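Search the site
Type a word and press enter

Why Does Wood Have Stripes?

Have you ever sat at the kitchen table, waiting for your toast, and run your finger along one of those long, wavy lines in the wood? Those lines are called the grain, and they started forming while the table was still a tree, standing outside in all kinds of weather and (quite possibly) holding up a bird's nest or two.

A tree grows taller at its tips, but it also grows fatter, bit by bit, just underneath its bark. In spring, when there's plenty of water about, the new wood grows quickly and is usually pale. Later in the summer it slows right down, and the wood comes out darker and tighter. One pale band and one dark band together make a growth ring. 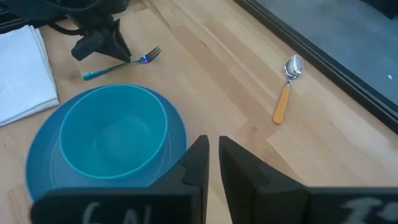
Now, rings are round, so how do we end up with stripes? Think of a rolled-up pancake! Slice it across and you see a swirl, but slice it the long way and you see lines. A sawmill cuts most logs the long way, so the rings turn up on the boards as stripes, and sometimes as lovely pointy arches like the ones on a cathedral.

My old neighbour Aarne Tuominen built boats up at Pernow, and he kept a slice of a fallen fir leaning against his shed. It had 367 rings. He'd stuck a little pin in the ring for the year his grandmother was born, and it was much closer to the bark than I expected. 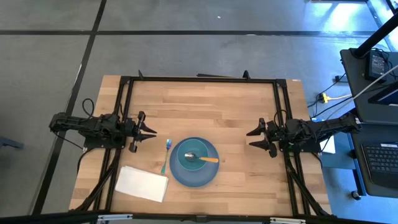 Strips of wood in honey and pale tan colours, side by side.

Some trees get much, much older than Aarne's fir. A few kinds can live for more than 3,000 years, growing their rings very slowly in cold, dry, windy places.

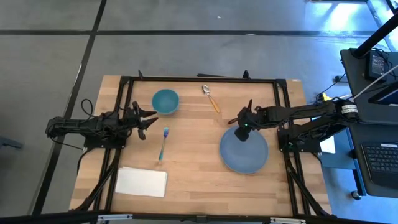 Reading time: 2 minutes

You don't have to cut a tree down to see its rings, by the way. Scientists use a hollow drill to take out a thin core, no thicker than a pencil, and read the bands along it. A skinny ring can mean a dry year, and a wide one often means the tree had a good long drink.

Try it yourself: lay some paper over a piece of bare wood and rub gently with the side of a crayon. What colour will you choose?

More to explore
Why do leaves change colour?
The great flood at Cillevow Creek
How do beavers chew through trees?
What is sap for?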